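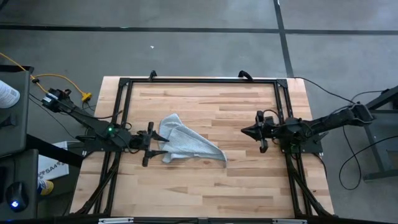
Blue towel on the butcher-block top.

Section 3: Your First Infusion

Okay, you've unpacked the Drultier, you've washed the jar and the lid, and you've read Section 2 (please tell me you read Section 2). Time to make some vinegar! I'm going to walk you through my raspberry and thyme, which is the one I teach at the Dulthorpe shop and the one I still make most at home. Once you've done it you can swap in pretty much any soft fruit you like.

What you'll need

White wine vinegar, at least 5% acidity (check the label)
Two cups of raspberries, fresh or frozen
A few sprigs of thyme, washed and completely dry
The Drultier jar, lid, strainer basket and pour spout
A saucepan that isn't aluminum or bare copper
A clean bottle with a tight cap

Note: Frozen berries are fine. I think they give up their color faster, but Thaís Pacheco swears by fresh and we've agreed to stop arguing.

3.1 Filling the jar

1. Run the jar under hot tap water for a minute so the glass is warm, then dry it well.

2. Drop the strainer basket in and press until you feel it seat. The notch goes toward the handle.

3. Tip in the raspberries. Crush them lightly with a wooden spoon, just enough to break the skins. If you mash them to a paste you'll be straining pulp for a week.

4. Lay the thyme on top.

5. Heat the vinegar in your saucepan until it's steaming but not boiling. Open a window first — hot vinegar fumes will find your eyes.

6. Pour slowly over the fruit, and stop at the upper fill line. Everything should be under the liquid, stems included.

7. Leave the lid off until the jar has cooled to room temperature, then screw it on finger tight.

Caution: Never pour hot vinegar into a cold jar. The glass can crack, and I've mopped that up once already.

Caution: Don't thin the vinegar with water to make it milder. The acidity is what keeps the fruit safe. If the finished bottle tastes too sharp for you, soften it in the dressing.

3.2 Steeping

1. Put the jar in a cupboard away from the stove. Sunlight fades that gorgeous pink to something like weak tea.

2. Give it a gentle swirl once a day. Keep it upright while you do, as the lid isn't made for shaking.

3. Start tasting on day 3. Dip a clean spoon, drip a little on a piece of bread and see what you think. Mine is usually ready at 16 days, but Iolanda Xavier likes hers much lighter and strains it inside the first week.

4. If a berry floats up above the liquid, push it back down with a clean spoon.

Note: A bit of haze is normal. Fuzz on the surface or a yeasty smell is not, so throw the batch out and wash everything before you try again.

3.3 Straining and bottling

1. Lift the basket straight up and hook it on the rim. Let it drip for an hour. Don't squeeze the fruit unless you enjoy cloudy vinegar (some people do!).

2. Line a funnel with a paper coffee filter and pour the vinegar through into your bottle. It's slow. Go make lunch.

3. Add one fresh sprig of thyme if you want it to look pretty, cap the bottle and write the date on it.

4. Store in the fridge and use within 3 months.

Caution: These steps are for vinegar only. Please don't use them for garlic or fresh herbs in oil, which needs its own handling and can make you seriously ill if it's done wrong.

Using it up

I splash it over sliced cucumbers, whisk it with olive oil and a little honey for salads, and spoon it over roast chicken right before it goes to the table. It's also lovely in sparkling water with lots of ice — start with a teaspoon and work up from there.

Cleaning the spout is in Section 4. Do that one the same day, before the seeds dry in the threads.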